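Wrist camera in sim: mount height, tilt and the marker block
Bugti Manipulation Forum > Grippers and end effectors > Cameras

ridgeline_sk
Posts: 114
Posted 26/10/2023

I'm comparing two hand setups in simulation before we order anything for the arm in Altville. Both use the same wrist camera. The hand is the type with the stacked finger segments and the square marker on top of the body. What I'm trying to settle is how much of the view I can give up to the hand itself.

First setup has the camera behind the wrist looking out over the fingers. Table room, lamp, a few things to reach for. 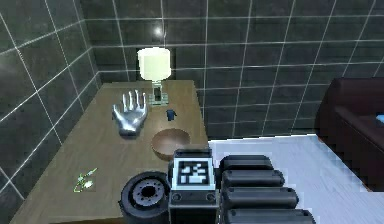 Camera behind the wrist, table room. Bowl is the target.

You can read the marker fine, but the gripper body overlaps the lower edge of the bowl from this pose. My detector trims the box there and the grasp point comes out too high. Has anyone run this with the camera raised, or should I just mask the hand and live with it?

Sadia Khokhar

torque_wrench
Posts: 98

Mask it. The hand doesn't move relative to the camera except for the fingers, so one mask per finger pose covers most of it. Three poses is what I use: open, half, closed.

Also that metal hand sculpture is going to bother you more than the bowl. Shiny stuff next to a lamp gives me bad matches every time.

ridgeline_sk

Sculpture is only there as clutter, I'm not picking it up. I do have a mask, but it doesn't bring back the part of the bowl that's behind the gripper.

saqib_m

I wouldn't mask. I'd move the camera. We went through this in January with the Sarkwood bracket, which lets you slide the camera forward and tip it up in 5 degree steps. Once the hand is mostly out of view the detector stops caring about it. Try the door room, it's in the same scene pack.

Saqib Mohmand

ridgeline_sk

OK, tried it. Added a forward mount in the sim and loaded the door room.

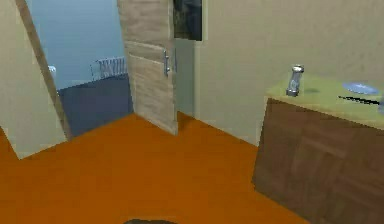 Forward mount, door room. Only a sliver of dark at the bottom edge.

Handle is clear, and so are the canister and the plate on the counter. The detector got the handle on the first try. It missed the long black thing on the counter but I hadn't trained on that.

torque_wrench

Sure, but now where is your hand? You have a thin dark strip and no marker. If you want to close on that door handle you need to know where the fingers are, and you've thrown that away. I would never run that on a real arm.

saqib_m

You know where the fingers are from the joint encoders. That's what they're for.

torque_wrench

Encoders tell you where the joint is. They don't tell you the bracket slipped a couple of millimeters when somebody bumped it. The marker does. Ask anyone who has had to recalibrate in the middle of a shift.

saqib_m

Then recalibrate at startup. I don't see why the marker has to be in view the whole time. You are paying for it with a good part of the picture.

pinion9

Could you post the behind-the-wrist view in the door room too? Hard to compare when one is a table and the other is a door.

ridgeline_sk

Fair point. Same room, original mount.
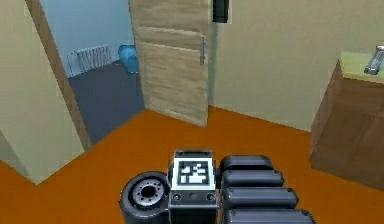
Original mount, door room. Marker and finger segments in view, handle still visible.

Not as bad as I expected. The hand takes up the bottom center, but the handle is well above it. What it covers is mostly orange floor.

pinion9

Thanks. So for doors I'd keep the original. The handle sits high in the view and you get the marker for free. The table is where it hurts, when the target is low and close.

saqib_m

For that pose, yes. Bring the hand up to the handle and I'd expect it to get crowded. Run the whole approach before you decide.

torque_wrench

Agree with Saqib on that one – run the approach. I'd still keep the marker.

ridgeline_sk

Plan for now is to keep the original mount, raise it with a spacer and run the full approach on both the bowl and the handle. If the spacer doesn't fix the bowl I'll price the Sarkwood bracket. Does anyone know if it fits the Birnunville wrist flange without an adapter? The drawing I have doesn't show the bolt circle.

saqib_m

Not directly. Ours needed an adapter ring. I'll look for the part number and send it to you.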